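Bikside council gives ward chairs a seat at budget talks

January | By Ju-won Ma, Council Press Office

Print this page | E-mail this page

The Bikside municipal council has voted 9 to 2 to let ward chairs attend budget talks.

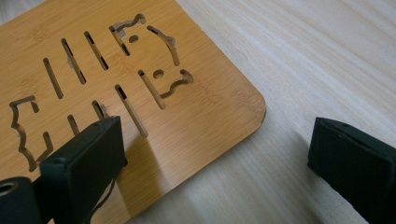
They may speak but not vote. The rule covers all 11 wards, including Grultum and Jollano.

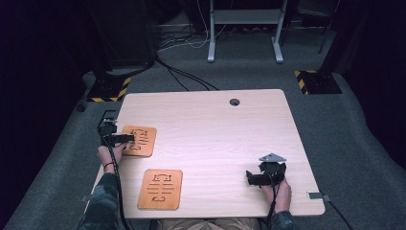 Ward chairs will get draft budgets three weeks before each session. Papers will go out through the clerk's office. Meetings will be held in the annex on Urbańczyk Street - the main chamber stays reserved for full council.
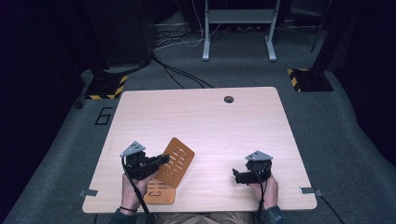
Travel costs

Chairs may claim bus fare and parking. No other allowance is planned.

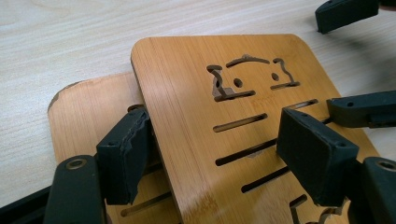
Next steps

The clerk will amend the standing orders and send a copy to each ward office.

Sign up for the council newsletter. This site uses cookies.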